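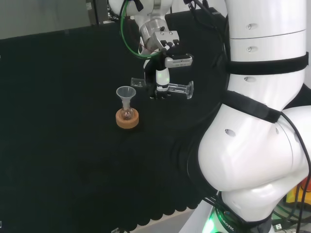

Small Glassware and Cork Rings

This page covers the small glass in the teaching store at Brelton. Most of it came over from the old Marer building in January, packed in newspaper, and a fair amount had no label. The gallery is being put together a piece at a time as things are cleaned and given a shelf. The first entry is the round-bottom flask on its cork ring, with a funnel in the neck. The notes under it apply to most of the other flasks of this kind in the store.

The flask
Clear glass, round bottom, store number 532. There is a faint amber-brown tint low down in the bulb. The record card doesn't say what it was last used for, so it is down for a soak and a proper wash before it goes out to a class. If the colour stays after that, it will be kept for display and marked on the card.

The ring
Tan cork with a speckled brown top. Cork is kind to glass and doesn't slide much on cloth. It does soak up spills, and a ring that has taken up solvent should be thrown away and not dried out on the radiator. Replacement rings are in the drawer marked 18. Try the flask in the ring before filling it. It should sit low and not rock when you touch the neck.

The funnel
Translucent white plastic, with a wide mouth and a narrow stem that goes down into the neck of the flask. Plastic funnels are kept apart from the glass ones, on the lower shelf by the sink. They are fine for water and most of the salt solutions used in the first-year practicals. Check the chart on the cupboard door before using one with anything stronger.

A funnel left in a small flask makes it top-heavy. Hold the neck with one hand while pouring, and lift the funnel out before you move the flask.

The cloth
Black, matt, with a wavy hem along one edge. Clear glass is easier to see against black, and chips around a rim show up better than they do on a white bench. The cloths are washed with the lab coats. Please shake them out over the bin first, as there is sometimes broken glass in the folds.

Numbers and labels
Store numbers are written on the card and on the shelf edge, never on the glass. The old Marer numbers ran up to 1446 and some are still on the boxes. Ignore them unless the card gives both. Anything with a Dulumach sticker was on loan and should go in the returns crate by the door.

Borrowing
Glass can be signed out for the length of a practical. Write the store number, the room and the time in the book. Bring it back rinsed, with the ring and the funnel if you took them. Breakages go in the same book, in the right-hand column. To ask about a piece, ring the store on extension 3069.

Page last changed January 6, 2023

More from the store
Beakers and measuring cylinders
Glass funnels, short and long stem
The Demirtaş cabinet: stoppers and joints
Clamps, bosses and retort stands
How to pack glass for moving
Cleaning stained flasks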